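홈 | 제품 | 설명서 | 고객지원 | 로그인

이 사이트는 쿠키를 사용합니다. 계속 이용하시면 쿠키 사용에 동의하는 것으로 간주됩니다. [동의] [설정]

Lirari 차량 키 보관 트레이 사용 설명서
4장. 트레이 설치와 키 정리

4.1 놓을 자리 정하기

1. 평평하고 마른 탁자를 고릅니다. 벽이나 탁자 모서리에서 3 cm 이상 띄웁니다.
2. 바닥면의 보호 필름을 벗기고 트레이를 내려놓습니다.
3. 네 모서리를 차례로 눌러 흔들리지 않는지 확인합니다.

주의: 난로나 직사광선이 닿는 창가에는 두지 마십시오. 주변 온도가 40도를 넘으면 트레이가 변형될 수 있습니다.

4.2 키 옮겨 담기

1. 보관할 키를 트레이 앞쪽 탁자에 모아 놓습니다.
2. 폴딩키는 키날을 접습니다. 접히지 않는 키는 키날이 옆 키의 버튼에 닿지 않게 놓습니다.
3. 한 번에 하나씩 트레이에 넣습니다. 여러 개를 한꺼번에 쏟아붓지 마십시오.
4. 키링이 옆 키에 걸쳐 있으면 들어서 빼 놓습니다.

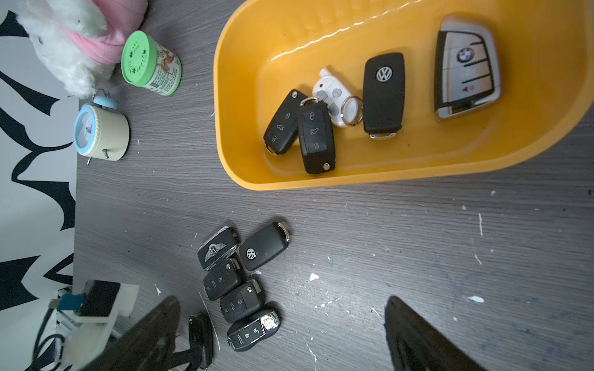 그림 4-1. 트레이에 담긴 키와 탁자에 남은 키

참고: BMW 스마트키처럼 앞면에 버튼이 있는 키는 버튼이 위로 오게 둡니다. 다른 키에 눌리면 문이 열리거나 경보가 울릴 수 있습니다.

참고: 모양이 비슷한 검은색 3버튼 키가 여럿이면 이름표를 먼저 다십시오. 별매품 Semple 이름표를 키링에 끼울 수 있습니다.

4.3 키 꺼내기

1. 필요한 키의 몸체를 잡고 수직으로 들어 올립니다. 키링만 잡아당기지 마십시오.
2. 꺼낸 키는 대장에 적습니다.
3. 트레이를 비울 때는 마지막 키까지 같은 방법으로 꺼냅니다.

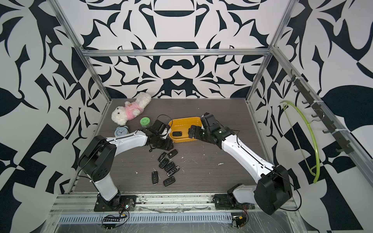
그림 4-2. 검은색 키가 하나 들어 있는 트레이

주의: 키가 든 채로 트레이를 들거나 기울이지 마십시오.

4.4 청소

1. 트레이를 완전히 비웁니다.
2. 미지근한 물에 적신 부드러운 천으로 안쪽 벽과 바닥을 닦습니다.
3. 테두리의 먼지를 닦고 탁자 위의 부스러기도 치웁니다.
4. 마른 천으로 물기를 없앤 뒤 제자리에 놓습니다.

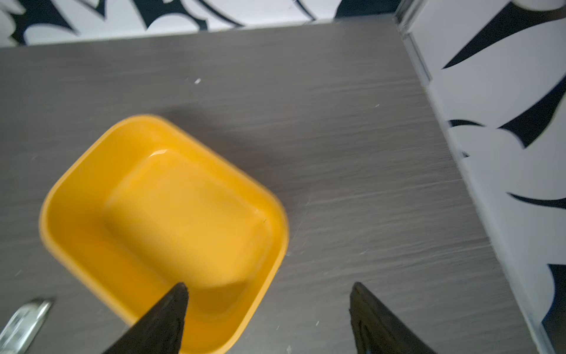
그림 4-3. 비어 있는 노란색 용기. 넓은 테두리와 평평한 바닥

주의: 시너, 아세톤, 연마제가 든 세제는 사용하지 마십시오. 표면의 광택이 손상됩니다.

부속품 문의: Bredidville 고객지원실, 담당 추규빈
개정일: 22/12/17

이전 장 | 목차 | 다음 장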